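Wevau Household Repairs Register - README

Last updated: May
14 comments | 30 shares

Purpose of the register

The Wevau Household Repairs Register records small repairs brought to the Toledo repair sessions by members of the public. It is published so that other repair groups, teachers and council officers may see which household goods fail, what was tried, and how long the work took. The register is kept by Hugo Villalobos. Questions about the wording of entries should be sent to Ramiro Cordero.

The present release holds 787 entries. Each entry describes one item and one visit. An item brought back on a later Tuesday is given a new entry, and the two are joined by the field "earlier_visit".

Contents

The register is supplied as a single table in plain text, with one row for each entry and 9 columns:

entry_no - a running number, never reused
session - the session at which the item was received
item - the everyday name of the item, in the singular
material - the main material of the broken part
fault - a short account of the fault in the owner's own words
method - glue, stitch, screw, solder, replace or none
minutes - working time, not including drying time
outcome - mended, partly mended, not mended or referred
earlier_visit - the entry number of any earlier visit

Glue is the method given in 152 entries. These cover chair joints, shoe soles, toy parts, picture frames and the handles of kitchen drawers. Where two kinds of glue were used on one item, only the one that held the broken part is recorded.

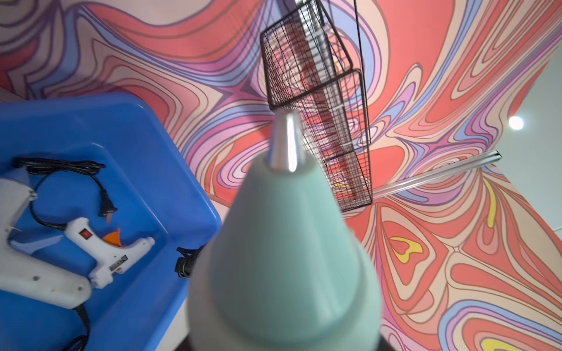
Does the "minutes" column include the time an owner spent waiting for a bench?

Waiting time is left out, and the column counts only the minutes during which the item was being worked on.

How entries are made

A paper slip is filled in when the item is received and completed when it is handed back. Slips are typed up at the end of each session by the Amar reading room, which also holds the originals. Spelling is corrected in every column except "fault", where the owner's words are left as written. Names, addresses and telephone numbers are removed at this stage and are not kept in any electronic form.

Entries in which the outcome was left blank on the slip are marked "not mended" - this was decided before the first release and has been kept for the sake of comparison. Users who wish to study success rates should bear it in mind.

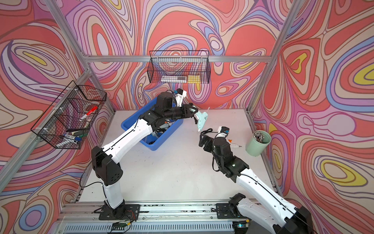
The same caution applies to the word "referred". In the first 30 entries it was used both for items sent to a paid repairer and for items the owner chose to take home untouched. From entry 31 onwards it has the first meaning only, and the second is recorded as "not mended" with the method given as "none".

Terms of use

The register may be copied, shared and changed without charge, provided that Wevau is named as the source. Fikitz hosts the file but is not responsible for its contents. Corrections are welcome and should quote the entry number.

14 comments | Share this page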